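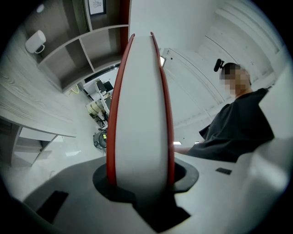
Werkstattbuch, 22. Dezember 2023

Letzter Eintrag vor der Pause. Seit Juli packt die Anlage von Canasar die Kleinteilsendungen für Jelura, und ich halte fest, was sich für uns geändert hat.

Durchsatz gestern 987 Sendungen, davon 15 von Hand nachgepackt. Fast immer Beutel mit glatter Folie. Die Gummistreifen an den Fingern nutzen sich an der Spitze zuerst ab, ab da rutscht die Folie. Wechsel bisher nach Gefühl. Vorschlag: fester Wechsel alle 100 Betriebsstunden, Strichliste kommt an den Schaltschrank.

Arbeit an der Linie: Früher standen wir zu viert am Packtisch, jetzt sind zwei an der Übergabe und zwei in der Vorbereitung. Entlassen wurde keiner, aber die Spätschicht ist weg und damit auch die Zulage. Das fehlt einigen deutlich. Die Rücken sind besser dran, die Augen schlechter. Den ganzen Vormittag auf den Bildschirm schauen und auf eine Störung warten macht müder als Packen. Wir tauschen deshalb seit zwei Wochen alle 70 Minuten, vorher nur zur Pause. Läuft besser, bleibt so.

Einlernen neuer Artikel: Das machen inzwischen die Leute aus der Packerei selbst. Anfangs hatte Siriwan dafür jemanden geschickt. Wer einen Artikel oft in der Hand hatte, weiß, wo man ihn fasst. Im Lohn steht davon noch nichts – Gespräch dazu ist für Januar zugesagt.

Störungen diese Woche:
Übergabe hängt, wenn der Karton schräg einläuft. Anschlag nachgestellt.
Software von Fesavia meldet leeren Behälter, obwohl noch Teile in der Ecke liegen. Gemeldet, keine Antwort.

Offen: Ersatzstreifen bestellen (letzter Satz ist verbaut), Kurzanleitung für die Aushilfen, Stuhl an der Übergabe tauschen.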